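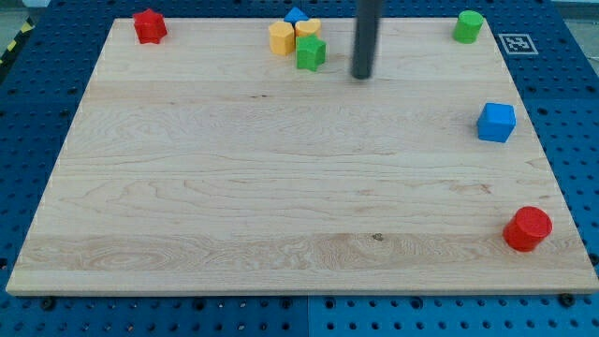 Nomvula Modise wrote to us after last month's piece on playroom furniture to say that a child doesn't need a slab of maple to play on, that a tray from the kitchen does the same job, and that she would like to hear somebody who makes the things defend the price. We passed that on to Ka-ming Chuang, who cuts and finishes maple play boards in a rented unit in Ferncombe and sells them under the name Susell.

Chuang had read the letter before we talked and didn't seem bothered by it. "She's right about the tray," Chuang said. "A tray works fine. My sister's kids used a cookie sheet for two years. The trouble with the cookie sheet was the noise, and it had a lip, so they couldn't slide things off the side into the box."

The boards have no lip. They are flat rectangles of maple, wider than they are deep, meant to sit on a table or the floor under whatever small blocks a family already has. Stars, hexagons, triangles and the rest stand up on them and can be pushed around. Chuang doesn't sell blocks and doesn't plan to. "People have blocks. They have six sets of blocks with pieces missing."

The first board was made for a preschool room in Broltley where the tables had been covered in a bright printed vinyl. The teachers had found that the children lost track of which pieces they had already sorted. On a pale surface the colors were easier to pick out. Chuang had tried birch and beech first and settled on maple mostly for that reason.

"You put a red star and a green star on it and they look like a red star and a green star," Chuang said. "On the vinyl it was all mixed up with cartoon fish."

I asked about yellow, which I would have expected to be a problem on a cream-colored board. Chuang said it can be, under a warm bulb, and that the sides of the block help more than the top does. A yellow hexagon that stands up a little has a shaded face and is easy enough to see. A thin flat one is harder. Parents have mentioned this a few times, and the advice has been to move the lamp.

Most of the lumber comes from Pearce, a yard on the far side of town. Last year Chuang bought 1319 board feet there, a good part of it in December, when the yard clears space. Plain boards go through quickly. The figured ones, with wavy lines running across the grain, take longer to plane, and the surface can tear out if the knives aren't fresh.

"I don't charge extra for figure," Chuang said. "I used to, and then I had people comparing their board with their neighbor's. Now it's one price and you get what you get."

The same goes for small knots. A tight knot stays in. A loose one gets cut out, and the offcuts become coasters or go in the stove. One customer sent a board back over a dark spot near the front edge, and Chuang sold it the same week to a grandfather who asked for it because his grandson would have something to park a block on.

Sanding takes most of the time. Chuang works up to 220 grit on the plain stock and doesn't go finer, having found that blocks skate on anything smoother. The front edge is kept straight and gets only a light pass to take off the sharpness. Finish is one coat of oil, wiped back, then left on a rack.

Output last year was some 200 boards, and 293 are planned for this one if the planer holds up. The price is $88, which was Modise's real complaint. Chuang went through it with me: wood, oil, abrasives, rent, shipping carton, and an hour and a half of work. "If she wants the tray, she should use the tray. I'd tell her to put a piece of felt under it."

What happens to the boards later is something Chuang asks about when people write in. Several are under houseplants. One is at the end of a kitchen counter in Broltley holding mail. A family with three children has kept theirs on the floor by the couch since the youngest was crawling, and sent a note asking how to get marker out of it.

"Sand it lightly, with the grain, and oil it again," Chuang said. "Or leave the marker."

Orders placed now ship in five to six weeks. Boards can also be picked up at the Ferncombe unit in the mornings, before noon.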